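Tiltar Two-Arm Cell: Set-up and Evaluation Guide

5. Running a paired-start comparison

8 min read
14 shares | 3 comments

By now you have two policies and a strong feeling about which one is better. This section is for finding out whether the feeling survives.

The method is called paired starts. Each starting layout is used twice, once for policy A and once for policy B, and you compare the two runs on that layout before moving on to the next. It is slower than running all of A in the morning and all of B after lunch. We used to do it the quick way at Prindport, and for one glorious month in June our afternoon policies were always better than our morning ones. The sun had moved off the window.

5.1 Before you start

You will need:

- Both checkpoints, trained on the same 325 demonstrations. If one of them got extra data, you are running a different study and should go and read section 7.
- The layout list for the task. The standard list has 40 layouts.
- A scorer who does not know which policy is running.
- Everything that was in the cell for the demonstrations, including the things that have nothing to do with the task.

Note: The last item is the one people skip. A cup that is never touched is still in view of the cameras, and a policy may have grown attached to it. Ivone Barbosa once tidied a cell before an evaluation and spent the rest of the week explaining a drop that belonged to her good manners.

5.2 Setting up the cell

1. Home both arms. Wait for the motion to finish before you reach in.

2. Check both wrist camera feeds. Look at the live view and wave something in front of each camera. A frozen feed looks excellent until something moves.

3. Look along the cable conduit on each arm. It should hang free through the whole range of motion and should not catch on the shoulder or the rail.

4. Lock exposure and white balance on every camera. Write the values on the run sheet. "Same as last time" is not a value.

5. Load the first layout and bring up the overlay. The overlay lays a faint reference image over the live feed so you can line up the objects by hand.

6. Start the Trirnby logger and confirm that the clock is advancing.

CAUTION: Keep your hands out of the cell whenever the arms are enabled. The arms will pause on contact, most of the time. Do not be the person who improves our estimate of "most."

5.3 Running a pair

1. Place the objects to match the overlay. Stop when the edges agree to within a finger's width. Past that point you are decorating.

2. Press Draw. The software picks which policy goes first and keeps the answer to itself.

3. Step back and press Run. Keep your face still. Scorers can read an operator's face from across a room, and they do.

4. Let the run reach its time limit or a stop condition. If the policy appears to be thinking, let it think. Half of what you learn about a policy comes from how it behaves when stuck.

5. Have the scorer enter a grade before anything is touched.

6. Home the arms, disable them, and reset the same layout from the overlay.

7. Press Run again for the second policy. Score it the same way.

8. Go on to the next layout.

Note: Both halves of a pair must be done in one sitting. If you go for coffee between them, the light will change, someone will borrow an object, and you will come back to half a pair. Throw out the half. We know how it feels.

5.4 Small objects in quantity

Layouts with many small loose objects need their own rule, as you cannot match each piece to the overlay and remain a pleasant colleague. For these, the tray position is matched exactly and the contents are matched loosely: same pieces, same general region, no piece placed on purpose in an easy spot.

1. Set the bare tray against the overlay first. Get the long side right, then the corners.

2. Tip the pieces in from a cup at low height. Do not straighten them.

3. Check from the wrist camera as well as the fixed one. Pieces that look well separated from outside may be tangled when seen from the wrist, and the wrist view is what the policy gets.

4. If a piece lands outside the tray, put it back in and carry on. Do not tip the whole lot again until you like it. That is how a layout list turns into a collection of favorites.
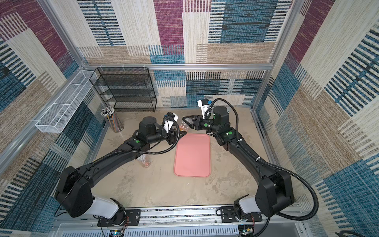 Fixed view with the tray bare, then a wrist view with lollipops in the tray and a clear bottle in the other gripper.

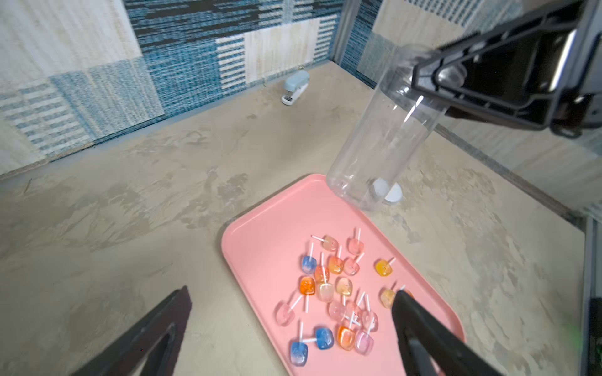
5. Replace any piece that has cracked or gone tacky. Log the swap. Nivaldo Vasconcelos keeps a sealed bag of spares and knows how many are in it, so please do not eat the test set.

5.5 Reading the result

For each pair the report gives you one of three outcomes: A better, B better, tie. Ties are dropped from the sign test and kept in the table. Please leave them in the table. A comparison made mostly of ties is telling you something, even if it is hard to put in a title.

The report will not show you anything until 20 pairs are in. This is deliberate, and the setting cannot be changed from the menu. We have all seen what happens to a study whose author peeked after four good pairs and felt that was plenty.

When the full list is done:

1. Read the pair table before the summary line.

2. Watch the runs where the two policies disagreed most. Watch them at normal speed at least once.

3. Check whether the winner changes with run order. If whichever policy went second tends to win, your resets are drifting, and you owe the cell another day.

4. Export the report with the run sheet attached.

Note: The group in Bragança repeated our first comparison with their own cell and got the opposite answer. Their locked exposure was a full stop darker than ours. Both results are correct for the cells they came from, and both are in the appendix, side by side, not speaking.

5.6 If a run is interrupted

Mark the pair void, home the arms, and put the layout at the end of the list. Do not resume a half-finished run from the middle. The Resume button is for the demonstration recorder and is grayed out during evaluation – if yours is not, update the logger before doing anything else.

Next: 6. Recalibrating the wrist cameras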